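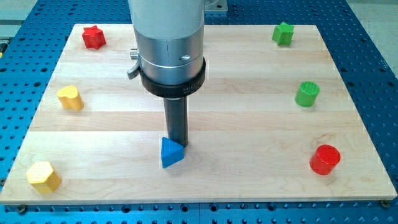

Tabletop pushing cell at Lurnilley: end effector, block board and perforated work table.

Software Engineer, Robot Control and Motion Planning
Lakex, Manipulation Software Group
Location: Lurnilley (on site, one remote day per week)
Contract: permanent, full time
Start: January or by arrangement
Reference: 329

Lakex develops control and planning software for contact-rich manipulation. The group writes the layer between a learned or scripted policy and the arm controller: target filtering, workspace limits, contact handling, state estimation and logging. The position is in the runtime team, led by Gertraud Zaugg.

Background

The current test task is planar pushing. A straight tool moves colored wooden blocks across a flat board, and commands arrive as short text instructions such as "move the blue triangle toward the green star." The block shapes include stars, cylinders, a heart, a hexagon and a triangle, and the contact behavior differs for each. A cylinder pushed slightly off center will roll around the tool tip. A triangle pushed near a corner rotates before it translates. The planner has to account for both without a force sensor in the loop.

The runtime consists of 17 processes communicating over shared memory. The policy produces a two-dimensional displacement at a low rate, and the runtime converts it into a smooth Cartesian reference for the arm. Most of the open problems are in this conversion. Late policy outputs, dropped camera frames and targets outside the board all have to be handled without a jerk at the tool.

The regression suite holds 346 recorded episodes, which are replayed against every merge candidate. A full replay takes 229 minutes on the present hardware. Reducing this figure is part of the job.

Responsibilities

Maintain and extend the Cartesian reference generator (C++20), including velocity and acceleration limiting and behavior on stale input.

Implement a quasi-static pushing model for the planner and compare its predictions with logged block poses.

Rework the block pose tracker. It currently treats each block independently and loses identity when two blocks of the same color touch.

Own the calibration tooling for camera-to-board and tool-to-flange transforms. The present scripts work but require manual editing of a configuration file between steps.

Split the replay suite so that independent episodes run in parallel, with deterministic timing preserved inside each episode.

Review code written by others in the team and write design notes before larger changes. Notes are normally two pages or less.

Take a turn on the test cell rota, one week in six. The person on the rota investigates controller faults and triages failed overnight runs.

Required

A degree in computer science, control engineering, mechanical engineering or a related field, or comparable work experience.

At least three years of professional C++ on Linux, with some of it on code that had to meet a deadline on every cycle.

Working knowledge of rigid-body kinematics, trajectory generation and basic estimation (Kalman filtering or similar).

Python sufficient to write analysis scripts that other people can run.

Experience debugging on physical hardware. Simulation-only applicants will be considered if they can show careful work on timing or numerical problems.

Useful but not required

Contact mechanics or nonprehensile manipulation. Real-time kernel configuration. Training or deploying imitation-learned policies. Experience with Sitel motion controllers or the Leclerc logging format, both of which are in use in the cell.

What the position does not include

There is no mechanical design work. Tools, mounts and boards are handled by Alois Holzer's workshop group. Policy training is done by a separate team under Khairul Sembiring — the runtime team supplies the interfaces and the data, and attends the weekly results meeting.

Working conditions

The working week is 38 hours. Core time is 10:00 to 15:00. Friday is the usual remote day, and no cell time is scheduled then for the runtime team. The working language is English. A relocation allowance is available for applicants from outside the region.

How to apply

Send a résumé and a short cover letter to the recruiting office, quoting reference 329. Please include one code sample of your own, in any language, with a paragraph on what you would change in it today. Links to public repositories are accepted if the relevant files are named. Certificates and references are requested only at the final stage.

The process has three steps: a 30-minute call with Silvan Leitner, a technical interview based on the submitted code, and a half day on site with time at the cell. There is no take-home assignment. Travel costs for the site visit are reimbursed.

Technical questions about the position may be addressed to Gertraud Zaugg, and questions about the contract or relocation to Benedikt Wallner in personnel. Applications are reviewed as they arrive, and the posting stays open until the position is filled.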